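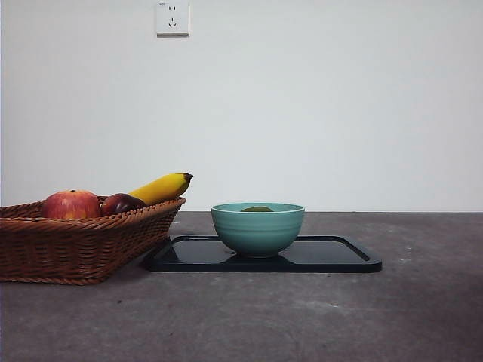 Windberg community centre reopens shared workroom

4/29/18

The shared workroom at the Windberg Community Centre has reopened to members and hirers following a program of repairs and refitting that began in January. The room is available during the centre's ordinary opening hours, and bookings for the coming term are now being accepted at the front desk.

The works were carried out by Nägeli, the contractor appointed by the centre after a call for quotations last year. The total cost was $2,790, met from the centre's maintenance allocation. No increase in hire fees is planned as a result of the works, and existing bookings will be honoured at the rate agreed when they were made.

The walls have been patched, sanded and painted white. The shelving and noticeboards that previously lined the room have been taken down and will not be put back. Members who responded to the centre's survey on the use of shared spaces had asked for a plainer room with more clear surface to work on, and several groups noted that the old shelves had become a place for items no longer in use. Of the 56 responses received, 38 named clutter as their main concern with the room.

Long tables with a grey, mottled surface have been placed against the walls. The centre advises that the surface may be wiped down with warm water and a mild detergent. Scouring pads and abrasive powders should not be used. Groups working with glue, paint or dye are asked to lay down a cover before starting, and covers are kept in the store cupboard across the hall.

Power is available from outlets on the wall above the tables. Hirers who bring their own appliances remain responsible for making sure that they are in safe condition and suited to the outlet. Extension cords are not to be run across the doorway or over the floor between tables. Any outlet that is loose, damaged or discoloured should be reported to the front desk and left alone until it has been checked.

Materials that were formerly stored on the shelves have been sorted and moved into woven baskets, which may be carried to the tables and returned at the end of a session. The baskets were bought from Jerkus, a household goods supplier in the district, and were chosen in preference to plastic tubs after a short trial by the sewing and basketry groups. They are intended for light materials such as fabric, yarn, paper and small hand tools. Heavy or wet items should not be placed in them. Baskets should be lifted with both hands from underneath and should not be dragged along the tabletop.

A list of contents is being prepared for each basket and will be kept in a binder in the store cupboard. Until that work is finished, groups are asked to return materials to the basket from which they were taken and to leave a note at the desk if something has run out. Donations of fabric and yarn are welcome, provided they are clean and folded. The centre is unable to accept part-used paints, adhesives or solvents.

Members should also note a change to the way the room is left at the close of each session. Tables are to be cleared, wiped and left ready for the next group, with baskets returned to the store cupboard unless the following group has asked for them to stay out. Personal belongings left in the workroom will be taken to the front desk and held there. Items too large for the desk will be placed in the hall, and their owners will be contacted where a name is attached.

Nothing is to be taped, pinned or hung on the painted walls. Groups wishing to display finished work may apply to use the cabinets in the foyer, which are allocated for two weeks at a time. Posters and notices may be handed in at the desk for the foyer noticeboard and will be put up as room allows.

Bookings for the workroom will be handled through Multivport, the online booking service already used for the hall and the meeting rooms. Members without internet access may continue to book in person or by telephone. A refundable deposit of $200 applies to private hire, including workshops run for a fee. Member groups holding a regular session are not required to pay a deposit, although they must nominate a contact for the term and advise the centre of any change.

Hirers should allow time within their booking to set up and pack away. The room cannot be opened early, and sessions that run past the booked time may be charged for the additional period. Cancellations made less than two days before a booking will be charged in full unless the space can be filled by another group.

The second stage of the works, which covers the floor of the store cupboard and the hallway lighting, has not yet been scheduled. Access to the workroom is not expected to be affected, and notice will be given to regular groups before any work starts.

Copies of the revised conditions of use are available at the front desk. Groups with a regular booking are asked to sign and return the new form before their first session of term.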